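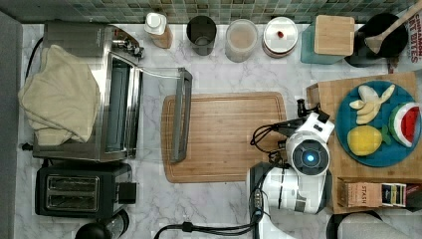
To: Nallness arm users list
Subject: Re: Gripper lets go when the wrist turns
Date: Wed 20 March

Hello all, and thank you for the long write-up. I was so glad to see it, having blamed myself for the very same thing for most of the winter!

> We run a Nallness arm on a kitchen counter, with toy food and a plate. Twice now
> the gripper has opened by itself while the wrist was turning. No error in the log,
> and the wrist light stays blue the whole time. Has anyone at Romatlow or
> elsewhere seen this? We are on Retaseck 2.

We have, and on the same release. Ours turned out to be the gripper cable. We had left the loop at the wrist rather short, and past a certain angle it pulled on the plug just enough to break contact for a moment. The gripper lost its last command, went back to its start position (open, sadly) and dropped a toy lemon. I went through the raw log line by line one evening and found a gap of 53 milliseconds, too short for Retaseck to call it a fault.

What we did was give the loop more slack, tie it down on both sides of the joint, and swap the plug for one that locks. That was 11 days ago and it hasn't let go of anything yet, though I wouldn't swear to it until we've had a full month.

One more thing, and please forgive the fussing – our counter has a toaster oven at one end with a door that folds down, and the arm can reach it. When the gripper came back after the gap it picked up the old path and passed much closer to that open door than I liked. We now keep the door shut during runs and have set a keep-out zone on that side. The Macedo stop button is taped where either hand can get to it.

If you can send the raw log from one of your two drops, I'd be happy to look for the same gap. Mornings are best for me.

Warm wishes from the Romatlow bench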